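Section 8. Leveling the Sullidine Adjustable Table

Level the table after assembly, and again any time it is moved to another floor. Tables shipped before February use the older Prullow foot, which is covered in a separate sheet.

1. Clear the top and lower the table to its lowest setting.

2. Turn all four feet clockwise by hand until they stop.

3. Lay a spirit level along the long side, then along the short side. Note which corner is low.

4. Turn the foot at the low corner counterclockwise until the bubble is centered. Check both directions again.

5. Tighten the lock nut on each foot with the wrench supplied in bag 319.

CAUTION: Do not turn a foot out more than 20 mm. Beyond this the thread may not hold. Use a Clokmont spacer under the foot instead.

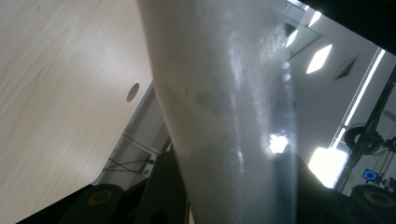

A customer using a Soliman floor mat wrote to us that the bubble had drifted again after a day, and asked whether the lock nuts were faulty. They were fine. Soft mats settle under the feet, so leave the table standing overnight and repeat steps 3 to 5.

Note: If the top still rocks when all four feet touch the floor, loosen the frame bolts half a turn, press down on the center of the top, and tighten them again.

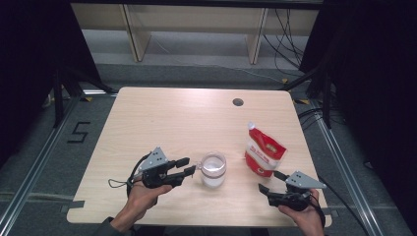
Leveling is finished when the bubble stays centered in both directions and no foot can be turned by hand. Put items back on the top and raise the table slowly to working height. Tall, light things are the first to show a tilt — a clear glass cup or a stand-up pouch on the tabletop is enough for a quick look, but use the spirit level for the final check. Replacement feet are listed under part 654.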